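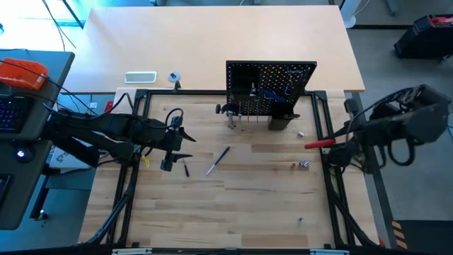 The two-arm bench at the Fikcombe workshop, with the pegboard at the back and the right-hand gripper holding a red handle.

Frequently asked questions about our two-arm build

We get a lot of messages about the bench, which is lovely, and the same handful of questions keep turning up, so we have gathered the answers together. Last updated 28 Apr 2022.

What is it for?
Learning, mostly! The long-term hope is a pair of arms that can sort out a messy bench: pick up the screwdrivers, hang them on the pegboard, and put the nuts and sockets somewhere sensible. We call the project Dranosero, after a typing mistake in our very first file name that we all grew rather fond of.

Is it a kit?
Partly. The arms came second-hand through Kelleck, a small surplus dealer, and the frame we bolted together ourselves out of black aluminium over several evenings (and one very long Saturday). The control software is our own, with a good chunk borrowed from the Szűcs library, and if you are starting from scratch we would warmly suggest you borrow it too.

How much has it cost?
We have spent £1276 so far, not counting tea. The arms were by far the biggest part of that. The pegboard and its hooks came to £13, and we would happily pay it again.

Why so many cables?
Ah, yes. Each joint needs power and data, and the cable has to have enough slack to let the arm reach right across the table. We did tie everything down tightly once, and the left arm pulled its own plug out. These days we leave a generous loop behind the gripper and check it before we switch on.

Which things are hardest to pick up?
Small nuts, without a doubt. A screwdriver has a nice long handle to aim for, but a nut lying flat gives the fingers almost nothing to close on. Of our last 263 tries with nuts, 36 ended with one safely in the tray, and we were very pleased with that.

Can I come and see it running?
Please do! Members can drop in on any open evening, and visitors are welcome too if they send us a note first - the room is small and we like to keep people well back while the arms are powered. Long hair tied up and no dangling scarves, please.

Can I use my own tools on it?
Yes, as long as you don't mind a scratch or two. Ask before you hang anything on the board, as moving a hook means measuring its position again.

Will you share the plans?
We mean to put up the frame drawings and the parts list in September, once the shoulder mounts have been redrawn. The code is a bit of a muddle at the moment, but drop us a line and we will gladly send you what we have.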